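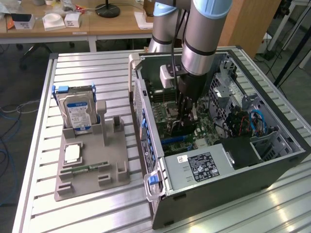

Section 9: Setting Up Your Wirnetti Kart for a Race Weekend
By Doina Spahić, August

Welcome back! If you've worked through the first eight sections, your kart is built, the seat is bolted where you like it, and you're probably itching to get out on the track. Give yourself one unhurried evening in the garage first (mine usually starts after supper) and go through these steps in order.

1. Park the kart on a flat, level floor and turn the steering wheel until it points dead ahead. Clamp the wheel so it can't wander while you work.

2. Set the tire pressures with the tires cold. Use the same gauge you'll take to the track, as two gauges hardly ever agree.

3. Sit in the kart in your full gear, helmet and all, and have a friend read the scales. The driver and kart together must weigh at least 310 pounds in the Garnville junior class.

4. If you're light, bolt lead to the seat with the large washers from the hardware bag. Start low and toward the back, then weigh again.

CAUTION: Never hang lead on with tape or zip ties. Double-nut every bolt.

5. Measure between the front tires at axle height, front side and then back side. The two numbers should match for your first outing. Adjust both tie rods by the same amount and snug up the lock nuts.

6. Spin the rear axle by hand and watch the chain go around. You want a little up-and-down play at the middle of the run, and no tight spots.

CAUTION: Keep the engine off and your fingers well away from the sprocket while the axle is turning.

7. Press the brake pedal firmly, hold it, and check for drips at the caliper. A pedal that sinks slowly needs attention before you drive, even if it's late and you'd rather go to bed!

Note: Mawuli Issahaku, who looks after our test karts, likes to put a dab of paint across each nut once it's tight. If the line is broken on Saturday morning, you know where to put the wrench.

8. Write everything down on the setup sheet at the back of this guide, including the weather once you get to the track.

Related sections
Choosing Your First Gear Ratio
Fitting the Ladefoged Seat
Rain Tires and When to Change Them
Packing the Trailer

Questions? Ask for Elba Maldonado at the Wirnetti parts counter, Garnville
© Wirnetti Karts. All rights reserved. | Back to top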